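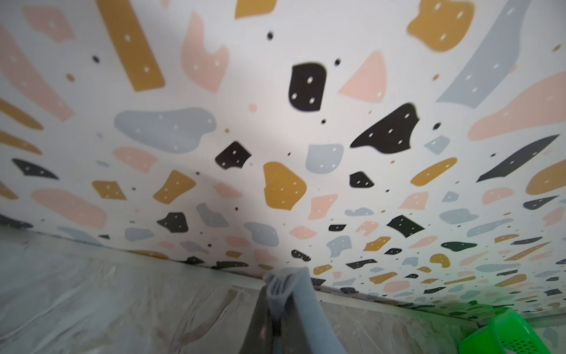 What is the difference between gross area and living area in a house listing?

Gross area is everything under the roof, including the garage, the basement and enclosed porches. Living area is the finished, heated, above-grade space that people can reach from inside the house.

Residential Property Basics
Unit 6: Measuring and Reporting Living Area
Padilla Evening Program

Bring this handout, a tape or laser measure, graph paper and a pencil to the lab. Read sections 1 through 4 before class. Section 5 will be done together, and section 7 is homework.

1. Why the number matters

Most buyers look at three things before they open a listing: the price, the location and the size. Size is the one an agent has to produce. The price comes from the seller and the location is fixed, but the square footage was measured by a person at some point, and that person may have used a different rule from the one you use.

The number also gets reused. It goes from the listing to the appraisal, from there to the lender, and often back into the next listing when the house is sold again. An error made once can stay with a house through several owners. County tax records are a common source, and they are often out of date. A dormer added without a permit won't be in them. A porch that was counted as a room may be.

Always write down where a number came from. "Owner," "county record," "builder plans" and "measured by agent" are four different sources and should be labeled that way in your file.

2. Terms

Above grade. A floor is above grade when all of it is at or above ground level. If any part of the floor is below ground level, the whole floor is treated as below grade, even when one side opens to the yard. Students lose more points on this rule than on any other in the unit. A walk-out lower level is below grade.

Finished. The walls, floor and ceiling are complete and similar in quality to the rest of the house. Painted concrete is usually not a finished floor. Bare studs are never a finished wall.

Heated. The space is served by a permanent heat source. A plug-in heater does not count.

Direct access. You can walk to the space from other living area without going outside or through unfinished space. An apartment over a detached garage fails this test and is reported separately.

Ceiling height. We use seven feet as the minimum for a flat ceiling. Under a sloped ceiling, at least half of the finished floor must have seven feet of height, and any floor area with less than five feet is left out.

Open to below. A two-story entry has no floor on the upper level, so the opening is not counted upstairs. Stairs are counted on the level they descend from, up to the size of the opening.

3. Where to put the tape

Detached houses are measured along the outside walls at each level. This means the thickness of the walls is part of the area. Condominiums are usually measured from the inside faces of the perimeter walls, and the area will come out smaller than the outside dimensions suggest. State which method you used. Do not mix them in one report.

Measure to the nearest inch or tenth of a foot and stay with the same unit all the way around. Tenths are easier to multiply. Six inches is 0.5 foot and three inches is 0.25 foot, which rounds to 0.3. Writing 12.6 for twelve feet six inches is a common mistake.

Go around the building in one direction and sketch as you go. When you're back at the starting corner, check that the walls close: the front walls should add up to the same length as the back walls, and the left to the right. If they don't close, measure again before leaving the property. You can't fix a bad sketch at your desk.

Chimneys on the outside wall are left out. Bay windows are counted only if they have a floor, a ceiling and enough height to stand in. A window seat isn't floor area.

Upper floors often can't be reached from outside. Measure the rooms inside, add the thickness of the interior walls, then add the exterior wall thickness at both ends. Wall thickness can be taken at a door or window opening.
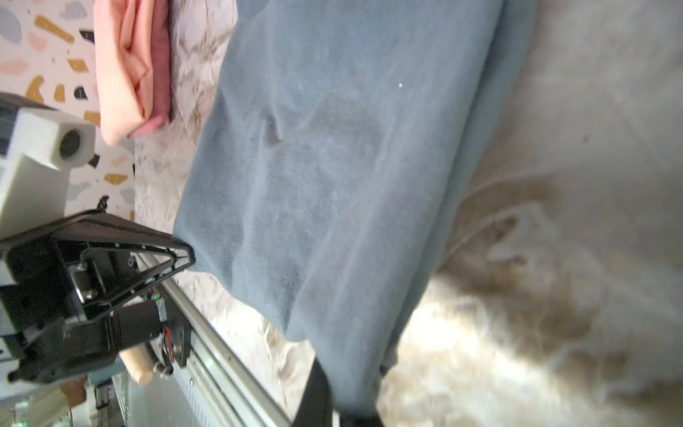
Blue-gray cloth on a white surface with gray-brown marble veining.

4. Spaces that cause trouble

Sunrooms. A sunroom counts if it is heated by the same kind of permanent system as the house, is finished, and opens to the house. Many were built as porches and had glass added later. Look for an exterior door between the room and the house, siding left on the shared wall, or a floor that slopes away from the house. None of these settles the matter alone, but each one is a reason to ask about permits.

Converted garages. If the work was permitted and the finish is comparable, the space may count. In Vallenside the local office keeps conversion permits in a separate drawer from additions, so ask for both. A garage with carpet over the slab and the overhead door still in place is a garage.

Lofts. Check the height first and the access second. A loft reached by a ladder is not living area under our rules, however well it is finished.

Lower levels. Report finished space below grade on its own line. It has value and buyers want to know about it, and leaving it out of the report would be as misleading as adding it to the main total.

Guest houses. Report on a separate line, with a separate sketch. The same goes for pool houses and studios.

Terraces, decks and covered patios. Never living area. In vacation markets you will see listings that give one figure for "indoor and outdoor living." Split it before you compare the property with anything else.

5. Worked problem: the Hultine property

The Hultine property is a detached two-story house with a walk-out lower level and a screened porch. The owner's listing gave a size of 1,868 square feet. Our measurements, taken along the outside walls, were:

Main floor: 737 square feet
Upper floor, after taking out the area with less than five feet of height: 574 square feet
Lower level, finished: 400 square feet
Screened porch: 157 square feet

Step one. Decide which spaces are above grade. The main floor and upper floor are. The rear wall of the lower level is fully exposed, but the front wall is below ground, so the entire level is below grade.

Step two. Test each above-grade space for finish, heat, access and height. Both floors pass. The porch has screens and no heat, so it fails.

Step three. Add what is left.

737 + 574 = 1,311 square feet of above-grade living area

Step four. Report the rest on separate lines: 400 square feet finished below grade, and 157 square feet of screened porch.

The owner's figure was the sum of all four. The arithmetic was correct. The label was wrong.

Now look at what the label does to the price. The asking price was $327,750.

Using the owner's figure: $175.46 per square foot
Using both floors plus the lower level: $191.55 per square foot
Using above-grade living area only: $250.00 per square foot

All three can be found in use. If the comparable houses were reported above grade only, the last figure is the one to set beside them. A buyer who puts $175.46 next to a neighbor's $250.00 will think the house is a bargain when the two may be priced the same way.

In class we will redo this problem with the lower level entirely at ground level. Work out ahead of time which lines of the report would change.

6. Writing it up

A report has a sketch for each level, the dimensions of every exterior wall, the calculation, the method, the source of any number you didn't measure, and a list of spaces left out. Put the totals at the top. Round the final totals to the nearest whole square foot and leave the individual wall measurements as you took them.

Listing text has less room, but the same order works:

"1,311 square feet above grade, plus 400 square feet finished lower level. Screened porch. Measured from exterior walls."

Avoid "over" and "nearly" in front of a measured figure. Avoid "total" unless you say what it totals. "Approximately" doesn't protect you from a number you had reason to doubt.

Room dimensions are given wall to wall at the widest points, and they do not add up to the living area. Hallways, closets, stairs and wall thickness account for the gap. Expect a buyer to ask about this, and have the sketch with you.

Finishes go in the remarks and have no effect on area once a space counts as finished. Describe a surface by what you know about it. If you don't know whether a floor or counter is stone or printed to look like stone, write "marble-look" or leave the material out. The same goes for terrazzo patterns, wood grain and tile. 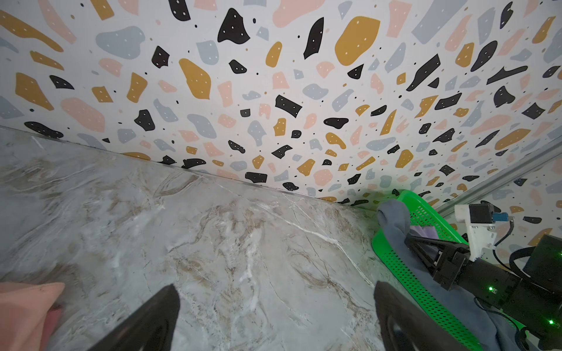
Marble-patterned surface and terrazzo-patterned wall with a thin metal strip between them.

7. Homework

Problem A. The Koltside townhouse has two full floors above ground, a finished attic room reached by a fixed staircase, and an attached garage. The attic has a sloped ceiling that peaks at eight feet. List the measurements you would need before deciding whether any of the attic counts. Do not guess at areas.

Problem B. A listing reads: "Spacious home with over 1,700 square feet of total living, including bright lower level with yard access." Rewrite it using the Hultine measurements from section 5.

Problem C. Measure one level of a building you have permission to measure. Turn in the sketch with all dimensions, show that the walls close, and state your method. Use tenths of a foot.

Problem D. Find a county record for the same building and compare it with your result. If the two differ, give the most likely cause in one or two sentences. If there's no public record, say where you looked.

Sketches must be in pencil and to scale, one square to two feet. Late work is accepted until the start of the Unit 7 lab, which covers lot lines and easements. Bring the same graph paper.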